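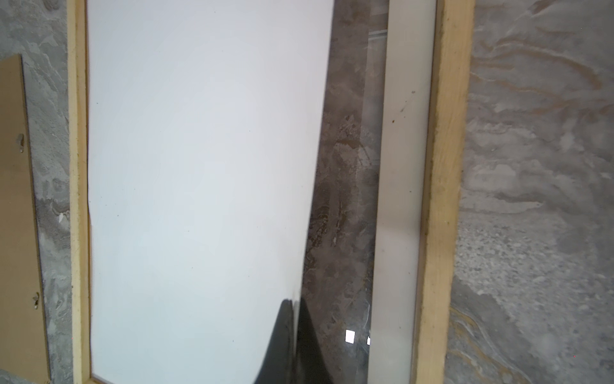
Mat board bows in a cheap pine frame. Help?

Asked by wadow_attic, 10 Sep 2018

White sheet ripples at the left edge, next to the wood. I've started over 3 times and the frame is winning.

Qusai Abu Hammour

Take it all out and lay the empty frame flat.
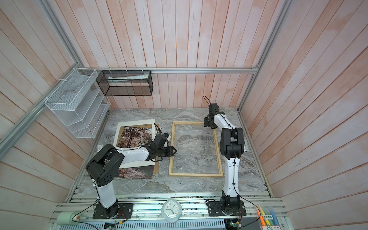

Page 1 of 3

Board too snug? Trim a hair off it. Wood moves, and June in Rakby taught me that. 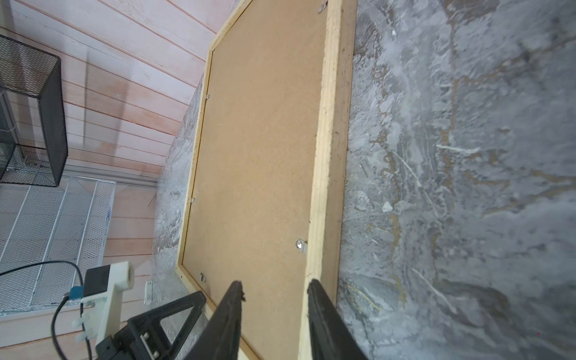

Hardboard back, metal tabs along the side

Bend the tabs gently. They forgive you maybe twice.

whitlock11

Just use tape.
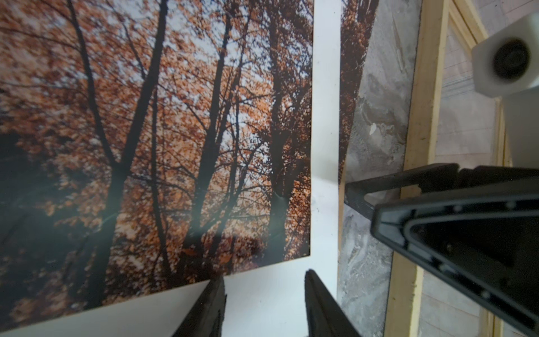

Autumn print on its white sheet

Nice trees. Still tape.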